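Wie kommt ein Foto in den Kalender?

Kalender kennt ihr. Hängt in der Küche, jeden Monat ein neues Bild. Aber wer sucht die Bilder aus?

Zuerst das Thema. Feuerwehrleute, Katzen, Traktoren, Obst – geht alles. Beim Storkitix-Kalender waren es letztes Mal Leute aus der Feuerwache. Alle wollten der Juli sein. Klar, Sommer!

Dann fotografieren. Und zwar viel. Zakhar Pasichnyk hat für einen einzigen Kalender 1.573 Fotos gemacht. Davon blieben 26 übrig, am Ende zwölf. Plus eins für vorne drauf.

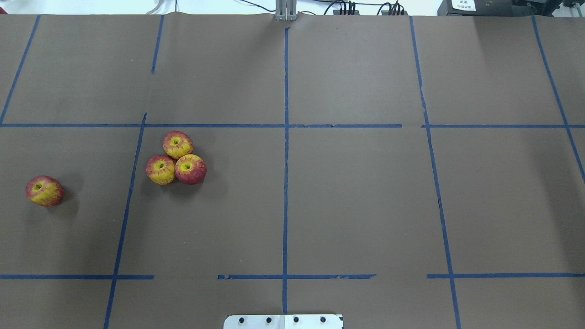 Vier Äpfel, rot und gelb.

Jetzt kommt das Sortieren. Welches Bild passt zu welchem Monat? Schnee im Januar, logisch. Der März ist schwierig, da ist draussen noch nicht viel los. Manchmal wird zwei mal getauscht, manchmal öfter.

Dann die Druckerei. Große Bögen Papier, vier Farben: Blau, Rot, Gelb, Schwarz. Das Blau heißt dort Cyan und das Rot Magenta. Aus winzigen Punkten werden alle anderen Farben gemischt. Mit der Lupe kann man die Pünktchen sehn – probiert es mal!

Zum Schluss: lochen, binden, einpacken. 199 Stück waren es bei Storkitix. Fertig, ab an die Wand.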